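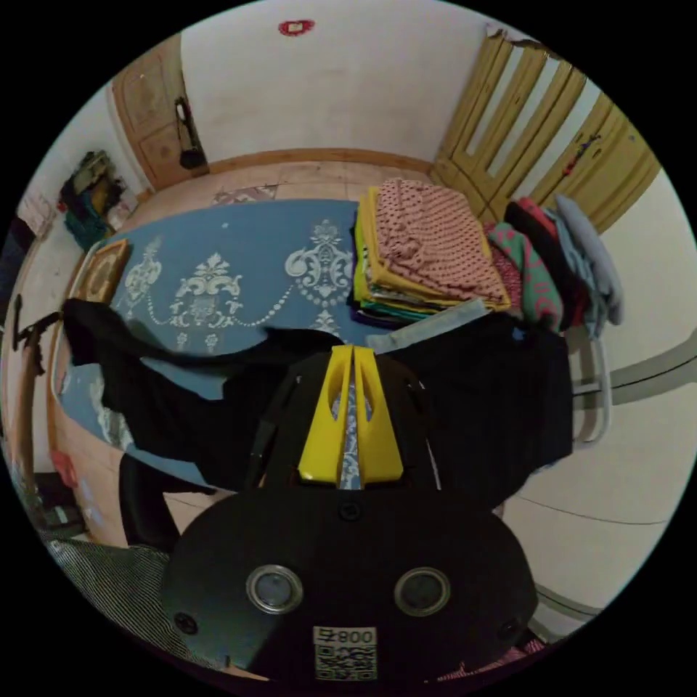

What is the best place to fold clothes in a small home?

The bed is usually the best place. It is large, soft and close to the wardrobe, and a made bed gives a flat surface on which long garments can be laid out in full.

Report on the Visit to Furtună House, Brullmont
Published January 24, 2021

The Suratano Tenancy Learning Program visited Furtună House to review how household skills are taught to people preparing to move into their own homes. Furtună House is a furnished residence of 1,036 square feet, operated by the Grurnanano Housing Society. It contains a kitchen, a laundry alcove, a sitting room and a bedroom. The program has asked its learning sites to teach in rooms of ordinary size, and the purpose of the visit was to see how well this works in practice.

Visitors were received at the side entrance and shown the kitchen and laundry alcove first. Both were found to be in good order. The greater part of the visit was spent in the bedroom, where the session on clothing care takes place.

The Bedroom

The room is small. The bed takes up much of the floor, with the wardrobe close beside it, and anyone putting clothing away must learn to work within a narrow space. The society considered moving the session to the sitting room, where a large table is available, but decided against it. Most participants will not have such a table at home.

The bed is fully made before the session begins. Its cover is blue with a white ornamental pattern, and dark clothing shows up well against it. Participants remarked that a sleeve or hem folded under by mistake was easy to find. Finished pieces are stacked at the wardrobe end of the bed. The pile there included pink, yellow and pale blue items along with darker ones, all waiting for a shelf.

The society's guidance asks that small household objects be removed from a bed before folding. This is not strictly applied. A square clock with a wooden surround may lie face up on the cover without getting in the way, provided that the working area is clear.
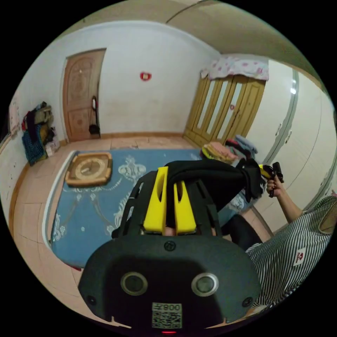

The Folding Session

The session follows a printed sheet. Participants begin with small items and move on to larger ones as they become comfortable with the work. The instructions for a dark garment, as they appear on the sheet, are given in full:

Lay the garment on the made bed and find the shoulders or waistband.
Smooth the fabric from the centre toward the sides.
Bring one side in, then the other, keeping the edges straight.
Fold up from the hem to the width of the shelf.
Carry the folded piece with both hands and place it on the stack.

The second step takes the most time. Black cloth hides its own creases, and a participant may believe that a piece is flat when a fold remains underneath. Instructors recommend passing the palm slowly over the fabric before the sides are brought in. Visitors who tried the exercise found the advice useful – a heavy black piece took several attempts before it would lie neatly. 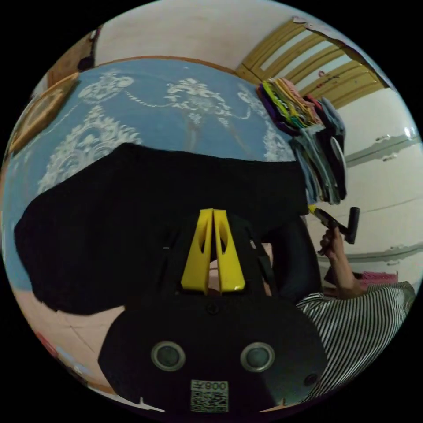

Photo: Grurnanano Housing Society / Furtună House, Brullmont

Fold size was discussed at some length. The sheet sets no fixed measurement and refers only to the width of the shelf. One visitor asked whether a folding board might be supplied. The society replied that boards had been used in an earlier course and that participants tended to stop folding once the board was no longer at hand. The present method needs no equipment.

Hanging space was also raised. Coats, dresses and pressed shirts are hung, while knitwear and casual clothing are folded. Where a household has few hangers, the society teaches that garments needed for work should have first claim on them.

Health Measures and Attendance

Attendance in each room was kept low throughout the visit, and groups moved through the residence in turn. The society's written plan calls for face masks indoors and for hands to be washed on entering the laundry alcove. Shared linens are laundered between groups.

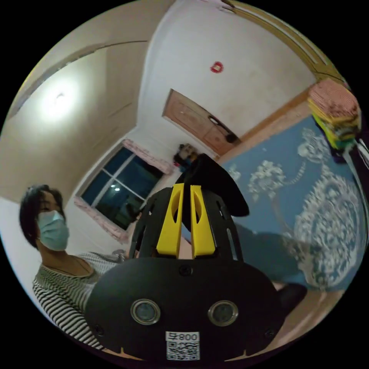

Groups waiting for the bedroom were given printed material to read in the sitting room. The residence received 57 participants over the previous course year, and the society expects a similar number once the September intake is confirmed. Smaller groups have lengthened the timetable, but instructors reported that participants now have more time at the bed and ask more questions. The program would support keeping group sizes as they are.

Matters for Follow-Up

The program asks that the folding sheet be reprinted in larger type and that a copy be posted inside the laundry alcove. A second laundry basket should be purchased so that clean and worn clothing can be kept apart. The society has also been asked to add a short section on storing winter bedding, a subject raised by several visitors and not covered in the present course.

Copies of the folding sheet may be requested from the Suratano office in Brullmont. Requests to visit Furtună House should be made in writing and should state the size of the group.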